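Ross Lamont
@rosslamontplumbing

1/ A few people asked how I ended up running a two-truck drain and water heater shop, so I'll put the numbers and the mistakes in one thread. June is slow enough here that I have time to type.

2/ I apprenticed at Leclerc for 4 years. Mostly repipes and slab leaks, and a lot of digging. They paid for my classes and I paid for my own hand tools. I'd take that deal again.

3/ First year on my own I ran 770 calls. Clogged kitchen lines were the biggest group, then toilets, then water heaters. I had expected water heaters to be first and had bought stock to match. That tied up money I needed for fuel and insurance.

4/ Pricing. I started out hourly and customers watched the clock. Now most jobs are flat rate, quoted before I open the tool bag. A basic drain call is $90 and that includes the first look. If I can't clear it from the cleanout, we talk again before I do anything else.

5/ Licensing took longer than I planned. The exam was fine. Getting my hours signed off was the slow part, as one supervisor had moved out of state. Apprentices: get your hours signed every month and keep copies at home.

6/ Trucks. The first was a used van with bad shelving. Fittings ended up mixed together on the floor and I made supply house runs in the middle of jobs. I redid it with bins by size, copper on the left, PVC on the right, and restocked every night. The extra runs mostly stopped.

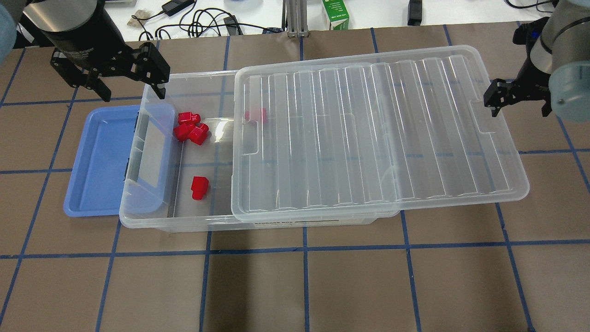

7/ Machines. I bought a Dristell drum machine used and it has been good on 3 and 4 inch lines. Cable needed replacing after the first winter. I rent a jetter when I need one. I did the math on buying and we don't get enough grease jobs to cover the payments.

8/ Software. Tried Cilleo for scheduling, went back to a shared calendar, then went back to Cilleo when I hired my first tech. One person can run on a calendar. Two people can't, or we couldn't.

9/ Worst mistake: a Trisen tankless unit I put on an undersized gas line. It ran all right until the furnace kicked on. Redoing the line cost me $1,329 in pipe and labor, and I didn't bill the customer for it. I now size the gas before I quote any tankless.

10/ Hiring. My tech came from a supply counter. He knew every part number and had never soldered a joint. It took nearly a year before I sent him out alone. Part numbers still come in handy when I'm the one calling from under a sink.

11/ Next thread will be on sewer camera inspections for home buyers and what I put in the written report. If you have questions on flat rate pricing, leave them under post 4.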